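Open day at Plendell: two arms, one long afternoon

The man who runs the test floor at Plendell doesn't like the word demonstration. "People hear that and expect a show," he says. "We're just working with the door open."

The door was open on Sunday, Jul 14, 2019, and 124 people came through it. Most had seen the notice at the Hudness library. They came in small groups, were asked to keep their bags off the floor, and watched a two-armed robot handle the kind of goods a small warehouse deals with every day.

Plendell doesn't build robots. It tests them for Sulo, a parcel company that wants to know which jobs can be handed over and which can't. The contract runs until January. The manager, who spent years on the Antwi docks before he took this on, asked that his staff and visitors not be named.

"I packed by hand for a long time," he says. "I know what a bad lift feels like at four in the afternoon. So I'm not sentimental about it."

He is quick to say what the machine is poor at. Soft things are hard. Clear film is hard. A box with old tape on it can be harder than a new one, he says, and the crew likes to put worn boxes in on purpose.

"If you only give it clean cartons you learn nothing. Sulo's customers don't send clean cartons."

Visitors mostly asked about speed. A person on the same job can do 400 items in a shift, he told them, and the robot is well short of that. One boy wanted to know if it could tie shoelaces. It can't.

The questions about jobs came later, once the crowd had thinned, and he didn't duck them. "Some of the work will go. I'd be lying if I said otherwise. What I can tell you is that Sulo has 5 sites and trouble filling the night shift at 3 of them." 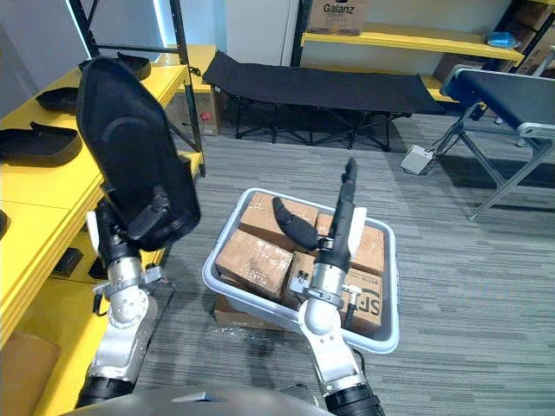 He would like to see the grip sorted out first. Two fingers will do for a carton, he says, but anything padded or curved takes more care, and the crew spends a good part of each week on where to take hold and how hard to squeeze.

"You and I do that without thinking. Getting it written down is slow – very slow, some weeks."

The next open day hasn't been set. He wants better signs in the car park before then, and somewhere for older visitors to sit. A few had asked for chairs.

"Fair enough, too," he says. "It's a lot of standing around to watch a box get moved."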